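Iyengar Releases New Register Software for Independent Fuel Stations

Update brings offline card sales, simpler shift closing and one price screen for pump and store

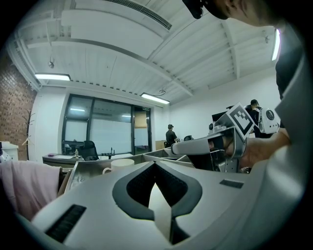 A hand holding a silver and white gripper with a long white arm.

SKIKVILLE, 19 October 2019 – Iyengar, a maker of point of sale software for fuel stations and convenience stores, announced today the release of Burar 2, the new version of its register program. The software is available now to all stations with a current support contract, and it is already in daily use at 443 registers.

Burar 2 was written for owners who run one or a few stations and do not have their own technical staff. The company has kept the main sales screen almost the same as before, so that cashiers who know the older version can start to work with it on their next shift. The larger changes are in the parts of the program which the cashier does not see so often.

The most requested change is offline card sales. When a station loses its internet connection, the register now continues to accept cards inside the store up to a limit which the owner sets. The sales are kept on the register in protected form and are sent for approval when the connection returns. The owner can switch off this function for the full station or only for certain products, such as gift cards and lottery tickets. Pumps with their own card reader are not included in the offline function at this time.

Shift closing was also made shorter. In the earlier version the cashier had to print three reports and compare them by hand. Burar 2 shows cash, cards and fuel on one page, and marks in red every line where the counted amount is different from the expected amount. A manager can add a note to any of these lines, and the note stays with the report when it is sent to the accountant.

Prices for fuel and for store items are now changed from the same screen. A new price can be prepared in advance with a start time – for example for the morning after a delivery – and it is sent to the pumps and the registers together.

Before the release, the software was tested for 2 months at stations in Skikville and Ondham. Cashiers at these stations asked for larger buttons for the dispenser icons and for a clear question before a prepaid sale is canceled. Both wishes were included in the final version.

Stations that use the earlier Burar version receive the update without extra cost. New customers pay 400 dollars for each register, with the first year of telephone support included. The update needs less than one hour for each station, and Iyengar advises to install it after the last shift of the day is closed. The earlier version will receive corrections until the end of February.

A printed guide for cashiers is delivered with each new license. Owners who already have Burar can order the guide from the Iyengar support office in Skikville.

About Iyengar
Iyengar develops register, back office and price management software for independent fuel stations and small stores. The company has its main office in Skikville and a training center in Ondham.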